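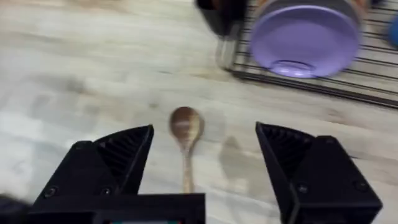
Subject: Re: [stedow-talk] Saying grace when you don't believe it

Hi all,

I read Darcy's message twice and I keep going back and forth on it! I grew up with grace at every meal, dropped the believing part in college, and I still bow my head at my mother's table. I don't say the words, I just sit there quietly and wait for the potatoes. Is that lying? I never felt like it was — it feels more like taking my shoes off in a house where people do that.
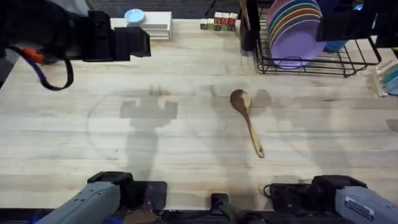 Darcy Sawatzky wrote:
> My in-laws asked me to lead grace in December and I said I'd rather
> not. Now it's a whole thing. If I don't believe anyone is listening,
> who am I talking to? I think going along with it is a little
> insulting to the people who mean it.

See, leading it is where I'd stop too. Sitting through a prayer is manners, but leading one is making a claim (to me anyway, and I know Tanner sees it differently). Could you offer a plain thank-you to the cook? I did that once and my uncle, who is 77 and very devout, said amen to it.

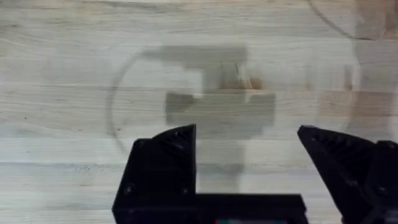 Does keeping quiet during a prayer mean you agree with it?
It only means you're being polite, and most believers I know take it that way.

Anyway, I'd love to hear from Rosaire on this, he's been to way more church suppers than me.

Dwight McKinnon 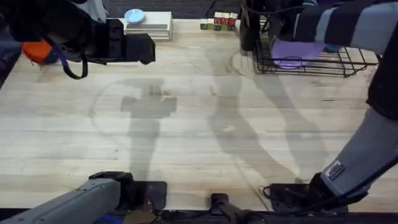

Last modified: 12/11/20

Replies to this message go to the whole list. To write only to Dwight, use the reply-to-sender link.

Previous message: 3539
Next message: 3581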